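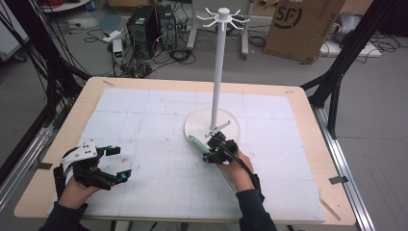 Television and Its Audiences, session 2
Tutor: Kai Brinkmann

Welcome back! Today is all about the breakfast presenter, one of my favourite jobs in broadcasting. Why do viewers talk about someone they've never met as if she lived next door?

Read before class: the Skuncombe viewer diaries, February entries only. There are 58 of them and they're a joy (the one about the weather map is wonderful).

Terms for today
Direct address: speaking straight to the viewer at home.
Ad lib: an unscripted remark. Listen for the tiny pause before it!
Throw: handing over to a colleague or reporter.

In pairs, watch 15 minutes of any live morning show and note each ad lib. Who laughs first, the co-host or the crew?

Notes are due March 24, 2024.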